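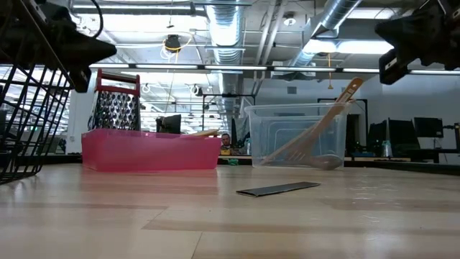 What is the best way to store wooden spoons and a grater without a drawer?
Use open bins on the worktop, one for each kind of tool, and leave space between them.

Kitchen Tools at Plunton: Gallery

The shared kitchen at Plunton has one long worktop and no drawers. Marleny Cabrera and Fouzia Orakzai spent August sorting out the utensils, which had been kept in a single box under the sink. The containers and the basket were bought second-hand in Matham for 280 pence the lot.

Grater and wooden tools
The box grater goes in the pink bin. It stands upright there and can be lifted out by the handle. Wooden tools go in the clear bin, where it is easy to see what is left. Anything that will not fit is laid on the table until a place is found for it.

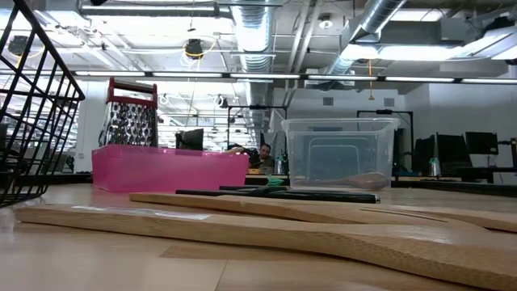
Long-handled tools were the hardest to place. A bin that holds a short spoon well will tip over if a heavy paddle is leaned in it, so Fouzia wanted the longest pieces kept flat. Marleny preferred them in the wire basket. They tried both and settled on the basket, with a folded cloth in the bottom. Wooden tools are washed by hand, left to dry for 30 minutes on a rack and oiled when they start to look pale.

Knives
Knives are not kept in the bins. They are washed first, dried straight away and put back on the wall rack by whoever used them. Kim keeps the spare sharpening stone, a 3000 grit, and it can be borrowed at any time before 6 pm.
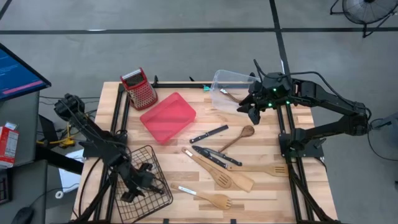

Utensils laid out on the worktop, with three black-handled knives among them.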